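Cuaderno de taller, julio, por la mañana

Sigo con las pruebas del aceite duro para los tableros de Rumwood. La mezcla de Sarora quedó preparada ayer con Veerle Mertens: 15 gramos de pigmento por cada 1,000 de aceite, como pedía la hoja. Primera mano sobre las muestras de haya a las nueve, con trapo de algodón, y retirada del sobrante a los 14 minutos. La muestra 5 quedó con marcas del trapo en una esquina; la lijaré otra vez con grano fino.

Joris De Bruijn opina que el pigmento se deposita en el fondo del bote demasiado rápido. Yo también lo veo - hay que remover antes de cada muestra y no solamente al principio.
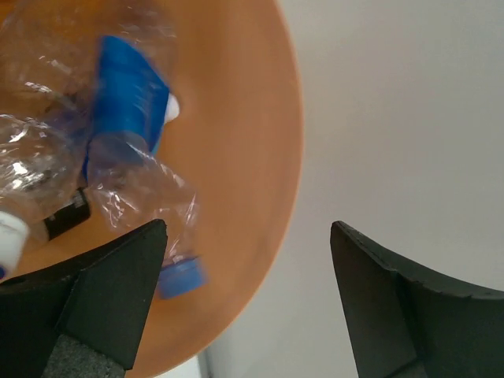

El tono es lo que más me preocupa ahora. Las muestras con dos manos salen más rojizas de lo que quiere el cliente, y con una sola mano se ven pobres en la testa. Para hablar con Emiliano Alarcón necesito una referencia común, y el naranja tostado del tablero redondo me sirve bien: se distingue claro contra el suelo gris pálido y está entre nuestras muestras 2 y 3. El canto curvo es otro problema, porque en las piezas redondas la fibra cambia de dirección y la testa bebe más aceite.

Pendiente: pedir a Dariusz Marciniak otro bote sin pigmento, rebajar la mezcla a la mitad y repetir en la muestra 3. Preguntar también si los trapos usados se guardan ya en el cubo con agua. Ayer encontré uno doblado sobre el banco - esto es peligroso.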